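Funham Kitchen Bench
Simulated two-arm kitchen for testing household chores

Product code: 326
Maker: Gumik
Licence: per site, renewed each November
Page updated June 19, 2023

Funham Kitchen Bench is a virtual kitchen for people who need to know whether a robot can tidy, sort and fetch before they buy or build one. You load your own control program, pick a chore and let it run. The kitchen comes with a stone-look counter, groceries, small appliances and a two-arm robot with parallel grippers.

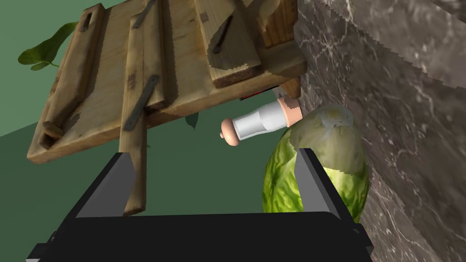

Wrist view, gripper open at the cabbage.

Chores

The standard set has 27 chores. Most are short: pick up a vegetable, move a bottle, put a tool back where it belongs. The longer ones join several of these together and are marked as such in the chore list. Each chore is run 30 times with the objects shifted a little between runs, and the score is the share of runs finished inside the time limit.

Objects can be swapped from the Rarico grocery pack, sold separately. Wall colour, pictures and lighting can be changed without affecting the scoring.

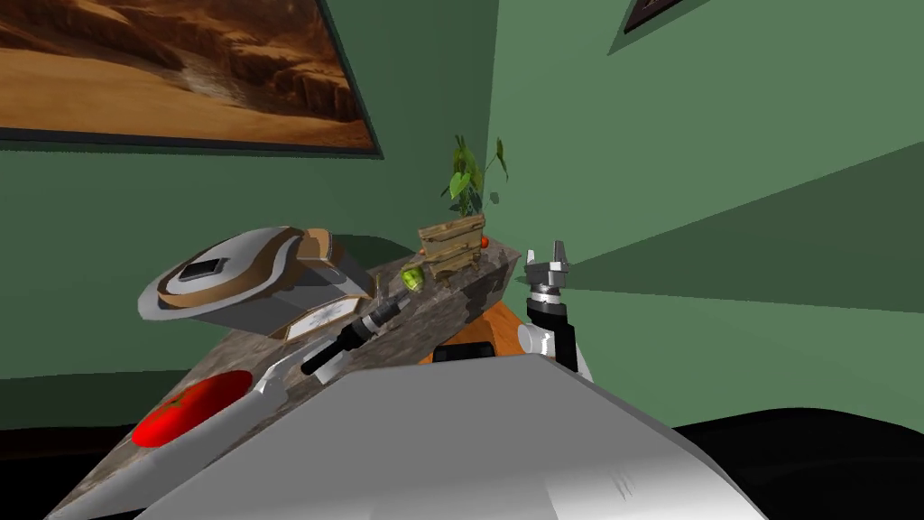 Can it do the chores yet?

Some of them. The Farías controller that ships with the kitchen is a starting point and we publish its results with each release. It handles single round items well when there is clear space on both sides. It is poor at anything thin and flat on the counter, and it loses time when one arm has to wait for the other. Clearing a full counter is still beyond it on most runs.

"I would let it put the vegetables away," says Mieke Dierckx, who wrote the chore list. "I wouldn't let it do the washing up."

A good score in the simulator is no promise of a good score in a real kitchen. Grip and friction are the weakest part of the model – test on hardware before you rely on a number. 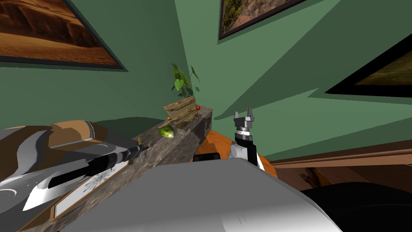

Views and recording

Wrist and body views can be saved for every run, along with joint positions and gripper opening. Storage is set to keep the last 200 runs. Older runs are deleted unless you lock them.

Sharp objects are scored separately. A run stops and counts as failed if a blade passes over the other arm, whatever else went right. 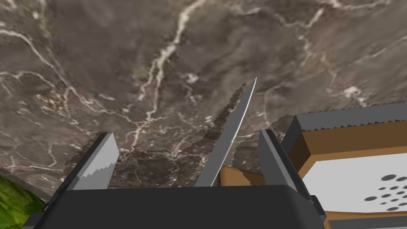
What you get

Kitchen model and standard object set
Two-arm robot model
Farías controller with source
Scoring tool and chore list
Email support for the licence period

Not included: Rarico grocery pack, robot hardware, on-site training.

For quotes and school pricing, write to King-fai Choi at the Gumik sales desk and give the product code.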